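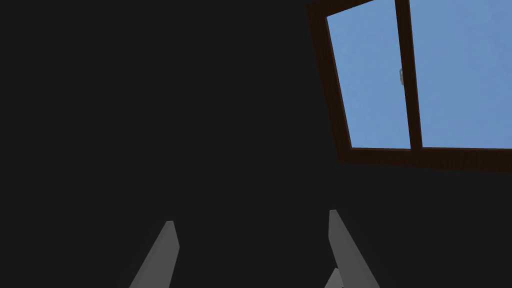
Call for participants: compression garment wear study, Bedley Skin and Vein Clinic, Odalgate

Bedley Skin and Vein Clinic is recruiting adults with mild to moderate swelling of the lower legs for a study of knee-high compression stockings. The study compares two knit patterns at the same rated pressure. The outcome measures are calf circumference, skin condition and daily wear time. No drug, injection or laser treatment is part of the study.

Number of places: 32. Participants are assigned at random to one of the two knit patterns and stay with it for the full period. The garments are supplied by Britorard and are not yet on sale. Neither the participant nor the person taking the measurements is told which pattern has been assigned.

Who can apply

Applicants must be between 30 and 70 years old, able to walk without help, and able to put on and remove a stocking alone or with someone at home. Swelling must have been present on most days for the past three months.

We cannot accept applicants who have a history of deep vein clots, arterial disease in the legs, open sores below the knee, a known allergy to elastane or nylon, or vein surgery within the past year. Applicants who are pregnant are also excluded. Those who take water pills may apply if the dose has not changed since June.
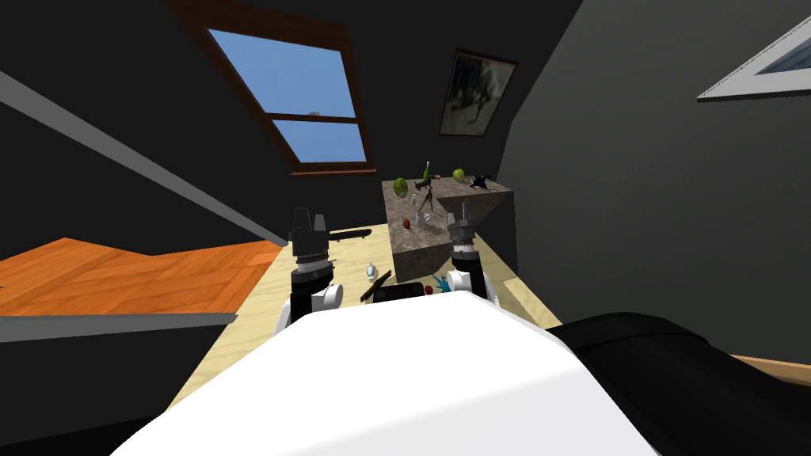 What participation involves

The first visit takes 2 hours. It includes a medical history, an ultrasound scan of both legs, an ankle pressure reading and fitting of the garment. Please wear loose pants or shorts and do not apply lotion to the legs that morning. Three further visits follow at two-week intervals and are shorter. Measurements are taken at the same time of day on each visit, so a slot chosen at the start has to be kept.

Between visits, stockings are worn from morning until bedtime on at least five days of the week. Participants record wear time, itching and any marks on the skin on a paper log. Redness that has not faded by the next morning should be reported to the clinic by phone the same day.

Payment

Participants who complete all visits receive $500. Those who withdraw early are paid for the visits attended. Parking at the Odalgate building is free with a stamped ticket. Participants keep the garments.

Risks and privacy

Expected side effects are minor: dry skin, itching, and pressure lines at the top band. Records are stored under a code number, and names are kept in a separate file. Withdrawal is possible at any time and has no effect on care at the clinic.

How to apply

Ask for the screening form at the front desk or by phone and return it by Saturday, August 2, 2025. The study lead is Janaína Vasconcelos. Questions on scheduling and garment sizes go to Ismael Assunção, study coordinator. Applicants who pass screening will be called to set a first visit. Forms received after the closing date go on a waiting list.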